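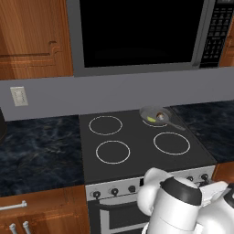

Sharing a cooker with a robot arm: our kitchen rules
Last updated 21 July 2019

I started keeping these rules on the back of an envelope, and they have grown a good deal since then, mostly thanks to readers who write in with much better ideas than mine. They are meant for anyone who has an arm working at the hob, whether it is a proper one or one being tried out on a simulated kitchen first (and I do recommend the simulated kitchen, you can make every mistake you like and still have your eyebrows).

Before anything is switched on

Clear the hob down to the one pan you mean to use. A spare saucepan left on another ring is one more thing to be knocked, and it makes it far too easy to light the wrong one.

Decide which ring is the working ring and write it down in plain words: "back right", say, and never "the usual one". At Wimton, where I helped out for a while, we had two people with quite different ideas of the usual one, and a very warm empty ring.

Think about the handle. It should never stick out past the front edge where a sleeve or a passing elbow can find it. For a person I would turn it to the side, but an arm has to get hold of it, so agree on one angle and set the pan down that way every time.

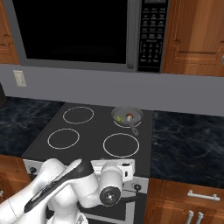
Keep the knobs in mind as well. If the arm has to rest or travel in front of them, you must have another way to cut the power, and it must be somewhere you can get to without leaning across. We use a wall switch with a dab of red nail varnish on it, which has lasted beautifully!

While it is working

Stay in the room. I know it is tempting to pop out and see to the washing, but a pan wants watching whoever is holding it.

Keep 2 feet clear on every side of the arm's reach, and put a strip of tape on the floor so that visitors can see it too. Children and cats stay behind the door.

Start with small, light food. A mushroom or a piece of green pepper is ideal for practice, with no oil in the pan and the ring off. Do 10 clean runs cold before you even think about heat, and if one goes wrong, start the ten again. (I grumbled terribly over this one, and I have come round to it.)

Afterwards

Send the arm back to its resting place before you reach in for the pan. Then leave the hob alone for 15 minutes, as black glass looks just the same hot as cold.

Wipe the arm's joints with a barely damp cloth and no spray. Golshifteh Esfahani wrote to say she keeps one cloth for the arm and another for the worktop, and I have done the same ever since.

Jot down anything odd in a notebook by the kettle, even if it seems too silly to mention. Next month I shall be writing up oven doors, so do send me yours.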